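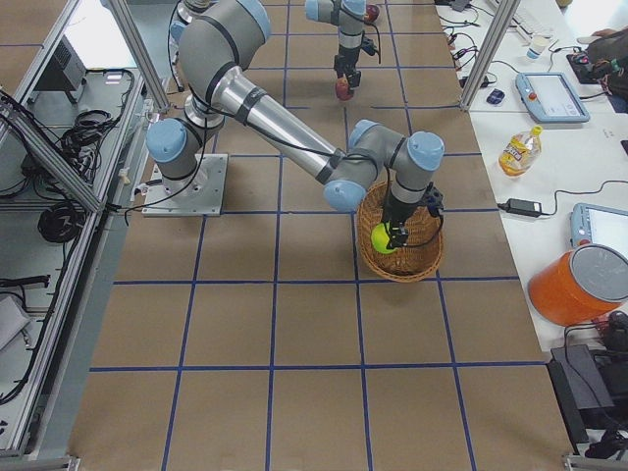 4.2 Open-day demonstration

The two-arm cell was shown to visitors at the Stirnen site on 1/24/19. The task was the same as in Section 4.1: each arm picks a requested object and moves it to a target cell or container. Object order was drawn at random before each round, and visitors could override it from a list.

Figure 6. Work surface during the demonstration. Blue tape marks the grid on brown paper. The near arm has a tennis ball in its gripper, inside the wicker basket; the far arm holds an apple.

The Kito planner handled both arms through a single queue. In the laboratory runs it had been given 3,000 ms per plan; for the open day this was cut to 1,113 ms, the median reported for the Lundier set. We logged 135 pick attempts, of which 40 were requested by visitors. Requested picks are excluded from Table 3, as the sequence was not controlled. Grid coordinates were calibrated once, before opening, and not corrected during the day. The drift this caused is treated in Section 5.

Contact: Bhat Laboratory, Stirnen | © 2019 | Back to top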